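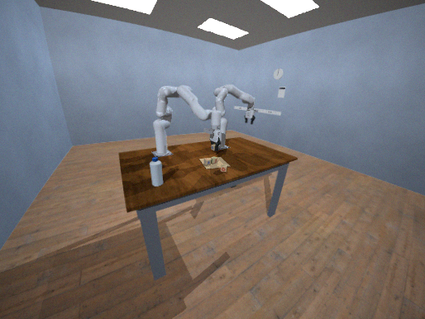

Dark glossy top, grey-blue legs, plank floor.

Looking After a Wooden Table

A wooden table asks for very little and generally gets less. Most of the ones I see have been polished to death by kind people with a tin of Foltex and a free Friday. Put the tin down. A damp cloth, wrung out until it complains, then a dry one straight after, always along the grain.

White rings are only moisture in the finish. Rub in a dab of plain mayonnaise, leave it overnight and wipe it off in the morning. Black rings have reached the wood and are here to stay, so buy a fruit bowl.

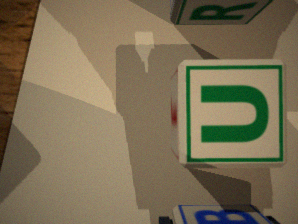 Letter block on a pale surface, with the wood grain showing at the left.

If children use the table, cover it. Felt-backed oilcloth is best; the cheap vinyl sort can stick to varnish in warm weather and take some with it when it leaves. Lift any cover once a week and let out the crumbs, which will be toast.

Scratches next. A walnut rubbed along a light one does wonders on dark wood. For deeper ones use a wax stick a shade darker than you think — my friend Xóchitl Alvarado went a shade lighter and now owns a table with a parting.

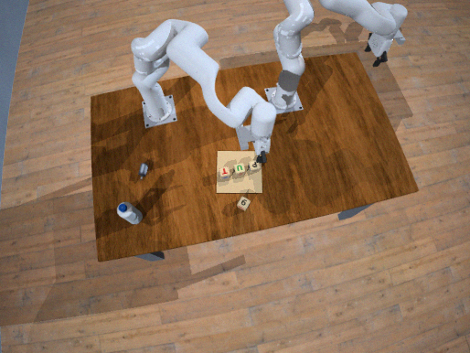 Orange-brown grain, with a square beige mat on top.

Wobbles are usually the floor's fault. Turn the table a few inches before you go near a saw. I once took 2 mm off one leg, then off the others, and by teatime had a very nice coffee table.
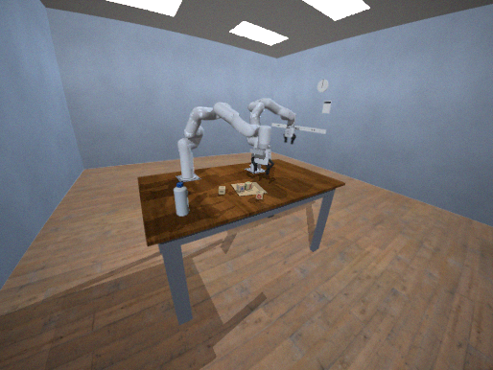

Tighten the leg bolts every January, a bit at a time, going round corner to corner. And keep the thing away from the radiator, whatever it does to your seating plan.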